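A short thread about white tabletops, and what owning one does to a person

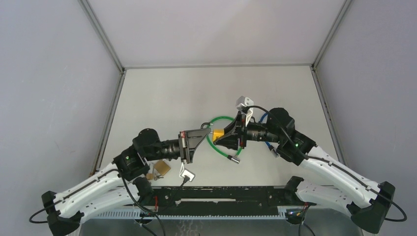
White top, pale gray sides, faint reddish scuff low on the left wall.

I picked the white top. I want that on record before the complaints start. There was a gray one in the Kemeys catalog, same size, same price, and I looked at it for a full minute and said "a bit gloomy."

White shows crumbs, pencil, thumbprints, the ring from a mug that was set down for maybe four seconds. The gloomy one would have kept all of this between us.

Then the walls. Left and right are pale gray, a Roltska shade called Stimerum, which sounds like something you'd take for a cough. The back one is gray too until you stand there a while, and then it's gray with a little pink in it. I have been told it's the light. I have stopped bringing it up.

The scuff. It is faint. It is reddish. It is low on the left, where any visitor's eye should have no reason to go, and every visitor goes straight to it. "Oh, what happened there?" I don't know. I wasn't consulted.

Things tried on the scuff so far: damp cloth, damper cloth, a pencil eraser, and a tub of Clevosik wall paste that cost $49 and smells like a swimming pool with ambitions.

The Clevosik has 3,018 reviews. I read more of them than I should have. A surprising number are people describing a mark they've decided to live with. Five stars.

Paint would fix it, you'll say. Paint would fix it by giving me a patch of slightly newer Stimerum, at which point I'd have to do the whole wall, and then the other side, and then we're back to the pink question.

The part I do like: the thin metal strip along the far edge of the table, running from corner to corner. Very tidy. Also where every grain of dust in the building goes to retire. I clean it with the edge of an old library card.

Slanting rails down both sides, too. Same dust, different angle. The library card does not reach as well there and I have said some words.

Current routine is 2 wipes a day, one in the morning and one before I leave. The second one is mostly for my own benefit.

Someone asked if I'd choose white again. Yes, obviously. The gray was gloomy.

Anyone want most of a tub of Clevosik?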